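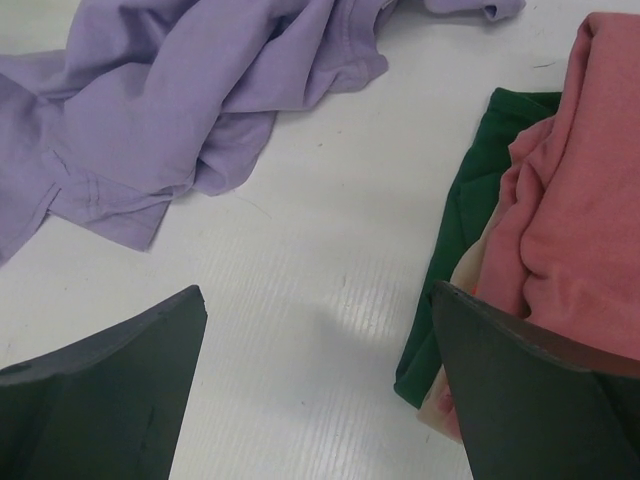 Natália Garcia

The textile reuse company Skevitz will buy two robot arms for its sorting hall in Zuneck, the company confirmed in April. The arms will be used for separating and folding used clothes before they go to the shops.

The decision comes after a long discussion about money. Skevitz first planned to buy four arms in one order, but the budget was reduced when the cost of service contracts became clear. The remaining two will be considered again next spring.

"The arm is the easy part of the budget," said Idalina Nogueira, head of purchasing. "We forgot the fingers, the tables and the training hours. Now we have a separate line for each of them."

Clothes are difficult goods for a machine. A T-shirt can arrive in any shape, and garments in a pile often hide one another. For this reason the company asked suppliers to show their equipment with ordinary shirts in different colors, put down on a white table without any preparation. Gitgate, which won the order, was one of three suppliers who accepted this condition.

According to the purchase plan, each station must handle 60 garments per hour in the first stage. The hall receives 718 bags of clothes in a normal month, and most of the sorting will still be done by hand.

Spare gripper fingers are included in the price for the first year. After that, Skevitz has to pay for them itself, and Kyung-tae Byun, who leads the technical team, has asked for 50 pairs in stock before the work begins.

The workers were informed at a meeting last month. No jobs will be cut, Nogueira said, but four people will move from folding to quality control.

Delivery is expected before the end of the summer.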